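4.2 Trying the two fingertips on the puzzle

I'll admit the puzzle was my favorite part of the whole study, so this section may run a little long. We had three candidates at the start (the Skustia, the Clonico and a suction tool from Nuchit), but the suction tool went out early because it kept hissing at the worn faces and letting go. That left two pairs of fingers, one arm, and a children's number puzzle. Each pair got the same controller settings, and I reset the tray by hand between trials, 237 of them in all.

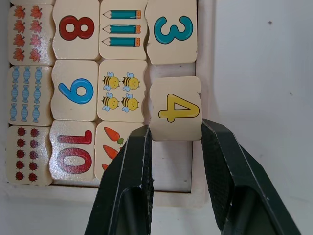
Figure 5. Wrist camera view of a pinch on the "4" tile.

Fingertip width mattered much more than I expected going in! I had assumed grip force would decide everything, and I spent most of January tuning it before I gave up and looked at where the tips were landing. A tile sitting tight against its neighbors leaves very little room to get hold of it. In Figure 5 the tips press on the left and right edges of the "4", and the left one of those is the wavy jigsaw side, so the pad meets a curve there and has only part of its surface to work with. The crosshatch on the pads is meant to help with exactly this kind of contact, and I think it does, though the Clonico pads are softer and I can't fully separate the two effects.

The other headache was rotation. Some of the numerals lie sideways or upside down in the tray, and our Cliden detector was happy to call a 9 a 6. I ended up planning every grasp from the tile outline alone, with the closing force capped at 15 N for both pairs, and I kept the printed side for labeling the logs.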